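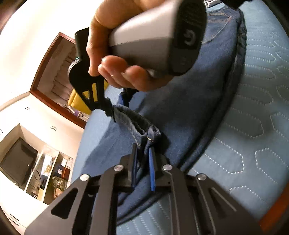 Photo: Luana Siqueira

I went to the short film night at the Wedton again in July and came home grumpy, and I've been trying to work out why ever since. The films were fine! A couple were lovely. But nearly every one of them ran to 28 minutes, and I'd swear most had a good nine-minute film hiding inside.

I blame cheap storage, partly. When I started out we had a borrowed Super 8 and enough stock for one go at everything, so you argued about each shot in the kitchen beforehand (my friend Ermelinda Tavares once vetoed an entire beach sequence over toast, and she was right). Now you can shoot for 90 minutes before lunch and keep the lot. Then you get to the edit and every bit of it is your favourite.

The one I keep going back to in my head is Fagundes, Nivaldo Guerra's film about his uncle's boat shed. It's six minutes long. There's no music until the very end, and hardly anyone talks, and you still come out knowing exactly how that family gets on. I asked him afterwards how much he'd cut and he laughed and said he'd thrown out a whole subplot with a neighbour, plus the only drone shot he'd paid for. Ouch. I'd have kept the drone shot, which is probably why he's the one getting into festivals.

I know the other side of it. Érica Portela and I have had this fight plenty of times, and she reckons short is just another fashion, that some stories need a slow half hour and audiences should sit still for once. Fair enough. Her own film Prallus is 30 minutes and I wouldn't touch a second of it. But she spent two winters on that edit, and it shows in every colour and every pause.

What I'd love is for one festival to set a ten-minute limit for a year, just to see what turns up. People would grumble, me included. My last one came in at 14 and I've already had a peek at the timeline, and the opening train bit could go. Maybe the second train bit as well.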